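Pralel Hand Gripper Set-Up Guide
Section 2: Planning and Budgeting Your Station
By the Skurnik documentation desk
Updated August
14 shares | 3 comments

Read this section before you place an order. It covers one station for garment handling work with one hand-held gripper.

2.1 Set the budget

1. Start with the gripper kit. The list price is $2,438 and includes the handle, two fingers, camera and cable.
2. Add the table. Most sites already own one that will do. If you have to buy, allow $300.
3. Add a spare finger set at $40. Order it with the kit to avoid a second shipping charge.
4. Set a ceiling of $3,000 for the station. What is left after steps 1 to 3 goes toward garments and freight.

NOTE: Prices do not include the computer. See Section 3 for the minimum specification.

2.2 Choose the garments

1. Pick items that match the work you plan to automate. If the line will handle baby clothes, buy baby clothes.
2. Include pieces with trim, snaps and printed fronts. Plain cloth alone is a poor test.
3. Lay each garment flat on the table before the first recording.
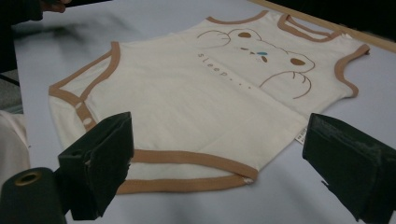 Do I need to buy a robot arm at the same time as the gripper?
The arm can wait. The hand-held kit records without one, and many buyers put the arm in the next year's budget. Check that the arm you have in mind accepts the Pralel mount before you commit.

2.3 Plan the table and floor space

1. Choose a table with a smooth, plain top in a light color. Glossy tops cause glare in the camera.
2. Leave room for a second person to stand at the side and lay out garments.
3. Keep the middle of the top clear so the fingers can come in from any side.
4. Route the cable behind the operator's wrist. Leave slack for a full reach across the table.

CAUTION: Do not let the cable loop between the fingers. Closing on the cable can damage the sleeve, and the warranty does not cover it.
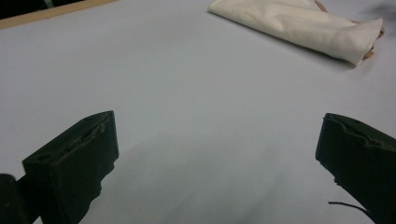

Figure 2-2. Open fingers, with a folded off-white cloth toward the far side of the table.

2.4 Place the order

1. Customers in the Beteston area order through the Ledesma counter. All others order direct from Skurnik.
2. Quote the kit and spare fingers on one purchase order. List the table separately if it comes from another supplier.
3. Check the contents against the packing slip before you sign for delivery.

NOTE: Fingers are a wear part. Put a replacement set in each year's running costs.

Continue to Section 3, Computer and Storage.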